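The printer and the price of black

13th February

I have owned the Kedidura for four years and I think I've now paid for it five times, mostly in small plastic boxes of black.

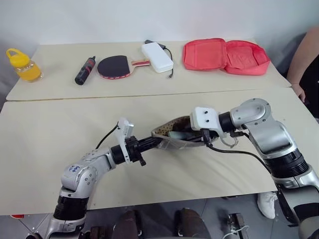 The latest box announced it was empty after 300 pages. I know this because the printer keeps a tally, which it will show you if you hold down two buttons and swear. Lifetime total: 1572 pages, a good few of them blank, or boarding passes with the barcode missing.

So I went looking for refilled cartridges. Irina Roman swears by a shop called Dokix, who sell them for £21 with postage, and her printer has been running on theirs since August. Mine took one look and told me it couldn't vouch for the contents. I pressed OK. It asked whether I was sure. I pressed OK again — we were both getting a bit short by then — and out came a test page, slightly grey, perfectly readable.

Cosmin says I should buy a laser and stop moaning. He may be right, but I've got almost a full cartridge of cyan in there and I'm not leaving before it does.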